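4.2 Student sessions and the phone case task

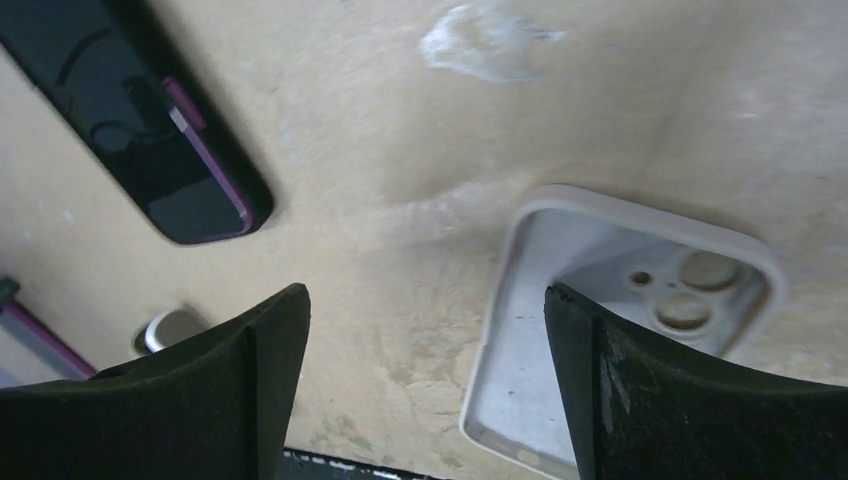

Sessions ran in the Floltulby robotics club from October until the end of term. Six students took part, working in pairs, and each pair had the arm for one afternoon a week. Ignacio Nakamura set the tasks and kept the log. The students drove the arm by hand control and recorded every attempt, including the ones they gave up on.

Of the five tasks, fitting a phone into its case was the one students asked for most and finished least often. A trial began with the phone and the case lying apart on the table and ended when the phone was seated at all four corners or the student called a stop. The club logged 516 trials over the term, 179 of them on this task.

Figure 3. Wrist camera view during the phone case task. The two gripper fingers are open, with a black phone at upper left and an empty pale case to the right.

Most failed trials were lost at the second corner. Students pressed down on one end and the case slid away across the table. Two pairs began to brace the case with one finger before pressing, and the third pair picked this up from their recordings. We did not teach the method, and we left the trials before and after the change in one set. Training on that set, which we call Sarnholm, is described in Section 4.3.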